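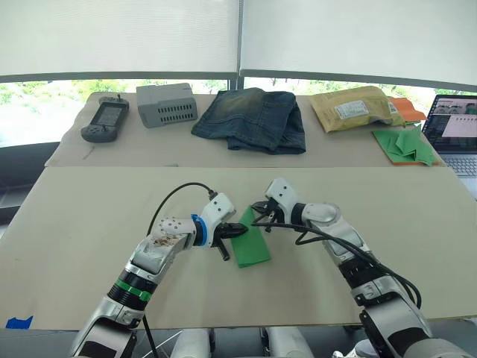
Green cloth, laid flat.

Ramcombe Linen Rental: Questions We Get a Lot

Do I have to wash the napkins before I send them back?
Please don't. We own very large machines for this and they get lonely. Shake out the crumbs, the forks and any place cards, then put everything in the bag it came in.

How many should I order?
One per guest, plus 10 percent. If you're serving ribs, plus 30.

What greens do you carry?
Two. Bresmont is the darker one. Ulico is the lighter one, and looks like a different color again under party lights. Ask for swatches before you promise anything to a bride.

Can you get out red wine?
Usually. Candle wax, too. Permanent marker stays, and so does the replacement fee.

We came up short on the return count. Now what?
Check the coat pockets of your uncles. You have 10 days from the event before we bill you for anything missing. The record so far is 324 napkins from a single wedding in April, and the couple found most of them in a tent bag.

Do you fold?
Flat is free. Pockets and fans cost extra. Swans are done by Nhung Lương, who has to be asked nicely and well ahead.

Can I iron them myself?
Yes, on medium, while they're a little damp. Polyester on the high setting becomes a different product.

Who do I talk to about a late return?
Sang Mạch, at the front desk. Bring the napkins with you. It shortens the conversation.

Last updated 2025-11-19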